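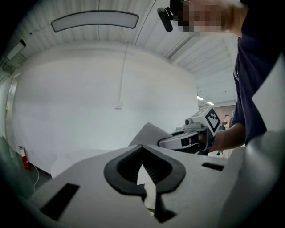

Rubber door gaskets on front-loading washers fail in two ways: the lip tears where coins and zippers hit it, or the compound hardens and stops sealing against the glass. Ours did the second. The machine is a Sallau, bought used, and it had been leaving a thin line of water on the laundry room floor after every warm cycle. A hardened gasket usually still looks fine. Color tells you very little, and neither does the shape of the molding. Black rubber with a thick rounded rim and ridged inner walls, like the V-shaped opening in the photo, can be soft or stiff as a board, and the only useful test is to press a thumbnail into it and watch how fast the mark fills back in. On a new part the mark is gone before you can look at it. On mine it stayed for a full minute.

The replacement gasket is part 706 in the Hirnex catalog. There is also a 194, which has the same outer diameter but a shallower fold, and it will go on and then leak at the bottom. I know this from having ordered it first.

Procedure, for anyone with the same model. Unplug the machine and shut off both valves. Pull the outer spring band off with a flat screwdriver, starting at the tensioner. Peel the front lip away from the cabinet and tuck it into the drum. Remove the top panel (two screws at the back, slide, lift) and reach down for the inner clamp, which has a single bolt. Mine had rusted and needed penetrating oil and a night to soak.

Before fitting the new part, clean the tub flange. Mine had a gray crust of detergent and lint that I took off with white vinegar and a plastic scraper. Do not use a metal one. Line up the drain holes at the six o'clock position, seat the inner lip all the way around by hand, then refit the clamp. A little dish soap on the lip helps it slide - grease does not belong here, as it attacks some compounds.

I ran an empty cycle at 60 degrees Celsius afterward and checked the floor with a paper towel. Dry. I checked again after 3 normal loads, with the same result.

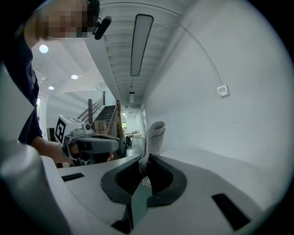

Corentin Besson wrote in to say that he would skip the vinegar altogether, having seen it stiffen a gasket over a couple of years of monthly use, and that warm water with washing soda lifts the same crust if you give it time. I think he is right about repeated use. A single wipe on the metal flange, rinsed off before the rubber goes on, is a different case, but I have washing soda in the cupboard and will try it when I do the detergent drawer in July.

He also asked about torque on the clamp bolt. I have no figure for it. I tightened until the band stopped moving under my fingers and then gave it another quarter turn.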